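Diseño de expansiones y contenido descargable. Apuntes de la unidad 4
Asignatura: Producción de videojuegos II

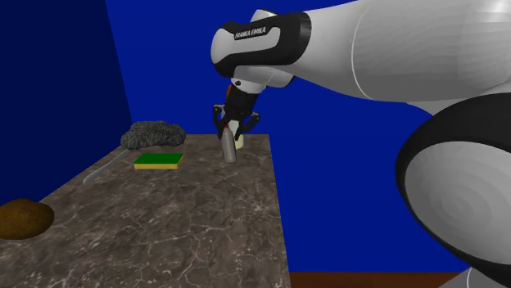
Jiltalska, noviembre

4.1. Definición y alcance

Se entiende por expansión un paquete de contenido que requiere el juego base para ejecutarse y que añade al menos un mapa, una línea de misiones o un sistema de reglas. Los paquetes cosméticos (aspectos, emotes, banda sonora) se tratan en la unidad 6. La expansión autónoma, que se ejecuta sin el juego base, se considera a efectos de producción un título nuevo con recursos heredados.

4.2. Punto de entrada

El punto de entrada es la condición que debe cumplir la partida guardada para que el contenido quede accesible. Se distinguen tres modalidades:

a) Por progreso: el acceso se abre al completar una misión de la campaña.
b) Por nivel: se exige un nivel mínimo de personaje.
c) Libre: el acceso figura en el menú principal y se entrega un personaje ya equipado.

En el caso de estudio, el juego de rol Ultar, la primera expansión (Grirow) combina las modalidades a) y c). El jugador con partida propia accede desde el nivel 26; el resto recibe un personaje de nivel 26 con equipo fijo. La segunda expansión, Juhl, suprime la modalidad c) y eleva el requisito al nivel 34.

4.3. Escalado de enemigos

El escalado puede ser fijo, por zonas o dinámico. Grirow emplea escalado por zonas: cada una tiene un nivel mínimo y un tope. Por debajo del mínimo, la zona conserva su nivel; por encima del tope, los enemigos dejan de crecer y la experiencia obtenida se reduce. Conviene comprobar el comportamiento en cooperativo, donde el nivel de referencia es el del anfitrión y no la media del grupo.

4.4. Compatibilidad de partidas guardadas

Todo objeto introducido por la expansión debe llevar un identificador de paquete. Al cargar una partida sin el paquete instalado, el juego tiene dos opciones: bloquear la carga o sustituir los objetos ausentes por un marcador. La segunda es preferible, siempre que el marcador conserve el identificador y permita restaurar el objeto original.

Parámetros del caso práctico:
Misiones principales: 11
Objetos nuevos: 125
Nivel de entrada: 26
Nivel máximo: 34

4.5. Ejercicio

Redactar la ficha de diseño de una expansión para Ultar con los parámetros anteriores. La ficha incluirá punto de entrada, tabla de escalado por zonas y tratamiento de los objetos ausentes. No se pide argumento. Extensión máxima: dos páginas, sin contar la tabla. Entrega el viernes, antes de la sesión de prácticas, en formato PDF.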